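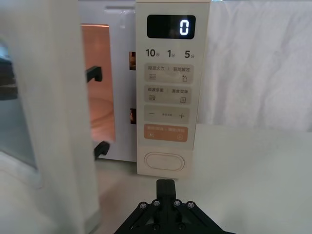
Former toute une équipe soignante à l'écoute empathique : par où commencer ?

Posté par Denise Inskip, le 23 mai 2019

Bonjour à toutes et à tous !

Je suis infirmière coordinatrice dans un centre de santé de taille moyenne, à Allcombe, et on vient de me confier un projet qui m'emballe complètement : monter une formation interne à la communication avec les patients. On est 20 au total (médecins, infirmières, kinés, secrétaires à l'accueil) et j'aimerais que tout le monde y passe, y compris ceux qui lèvent déjà les yeux au ciel !

Le déclic est venu des questionnaires de sortie. On en a récupéré 84, et le même reproche revient sans arrêt : « on ne m'a pas laissé finir ». Les soins, eux, sont bien notés. C'est vraiment l'échange qui coince, surtout dans les deux premières minutes de la consultation.

J'ai un budget de 500 euros, des créneaux à l'heure du déjeuner dans la salle de pause, et beaucoup d'énergie. Ce que je cherche à savoir :

Est-ce qu'il vaut mieux un intervenant extérieur ou des ateliers entre nous ?
Les jeux de rôle, ça marche avec des médecins qui ont trente ans de métier ?
Comment voir si quelque chose a changé au bout de quelques mois ?

Je prends tout, même les récits de ratages. Merci d'avance ! 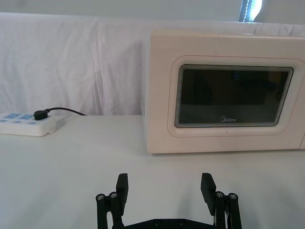

3 réponses

Catrin Parry
Membre depuis longtemps, cadre de santé

Quel beau projet, Denise ! J'ai monté la même chose il y a trois ans au centre de Birnden, et j'en garde un souvenir formidable, même si la première séance a été une catastrophe (j'avais préparé quarante diapositives, tout le monde mangeait son sandwich en regardant ailleurs).

Pour ta première question : les deux, mais pas à parts égales. Avec ton budget, tu peux t'offrir une demi-journée avec un intervenant, et je la placerais au milieu du parcours. Si tu commences par là, les gens écoutent poliment et rentrent chez eux. Après trois ou quatre ateliers entre vous, ils arrivent avec de vraies questions, des situations précises, et là l'intervenant sert à quelque chose.

Pour les ateliers, nous avons fini par trouver un format qui tient en 45 minutes :

Dix minutes pour raconter une situation vécue, sans nom de patient, par quelqu'un de volontaire. Personne ne commente.

Vingt minutes en groupes de trois : un soignant, un patient, un observateur. On rejoue seulement le début de la consultation. L'observateur note le moment de la première interruption, et la phrase exacte qui l'a provoquée. C'est là que les gens tombent de leur chaise ! Un de nos généralistes était persuadé de laisser parler les patients « bien deux minutes ». Il coupait avant la fin de la deuxième phrase.

Un quart d'heure pour choisir, chacun, une seule chose à essayer d'ici la fois suivante. Une seule, écrite sur un papier. S'asseoir avant de parler. Demander « et qu'est-ce qui vous inquiète le plus ? ». Lâcher le clavier pendant que la personne explique pourquoi elle vient.

Pour les médecins expérimentés, mon conseil est de leur faire jouer le patient en premier. Ils acceptent bien plus volontiers, et ils comprennent très vite ce que ça fait de parler à un profil tourné vers un écran. Évite aussi le mot « empathie » sur l'affiche -- chez nous, il a braqué la moitié des gens, qui l'ont pris comme un reproche. On a mis « les deux premières minutes » et la salle était pleine.

N'oublie surtout pas l'accueil. Nos secrétaires avaient des choses passionnantes à dire, et c'est souvent à leur comptoir que l'humeur d'un patient se décide. Je ferais des groupes mélangés dès le départ, quitte à ce que ce soit un peu raide la première fois.

Dernière chose : prévois de la place pour ce qui remonte. Quand on parle d'écoute, on finit par parler de fatigue, de consultations trop courtes, d'un décès mal digéré. Chez nous, une psychologue passait à un atelier sur deux, et c'était précieux.

Krešimir Petek

Je suis plutôt côté chiffres, donc je réponds sur la mesure. Garde exactement le même questionnaire qu'avant, sans changer un mot, sinon tu ne pourras rien comparer. Vise 100 réponses si tu peux, distribuées aux mêmes moments de la journée (les patients de 18 h, salle d'attente bondée, ne notent pas comme ceux de 9 h !).

Ajoute à la fin, après les questions existantes, une question nouvelle : « Avez-vous pu dire tout ce que vous vouliez dire ? » avec oui, en partie, non. Elle est simple, les gens y répondent, et elle colle pile à ton problème.

Attends quatre mois avant de regarder. Et ne publie pas de résultats par soignant, même en interne. On l'a fait à Flestildale, l'ambiance a mis un an à s'en remettre et deux collègues ont arrêté de venir aux ateliers.

Je serais curieux de savoir si vous suivez aussi les réclamations écrites. Il y en a trop peu pour des statistiques, mais les lire à la suite apprend beaucoup.

Helge Dahlgren

Les jeux de rôle oui !! mais faites-les debout, ça change tout. Et des biscuits.

Commentaire de Denise Inskip

Merci, merci, merci ! Catrin, je te pique « les deux premières minutes » pour l'affiche, c'est exactement ça. Je n'avais pas du tout pensé à mettre l'intervenant au milieu, et faire jouer le patient aux médecins me plaît énormément. J'ai déjà une idée de qui va commencer...

Krešimir, les réclamations sont dans un classeur que je n'ai jamais ouvert en entier. Je m'y mets cette semaine. Pour les 18 h, tu as raison, nos 84 questionnaires viennent presque tous du matin, donc je vais refaire une petite série en soirée avant de démarrer.

Helge, c'est noté pour les biscuits !

Commentaire de Catrin Parry

Avec plaisir ! Si tu veux ma grille d'observateur, envoie-moi un message privé. Elle tient sur une demi-page -- la version longue, personne ne la remplissait.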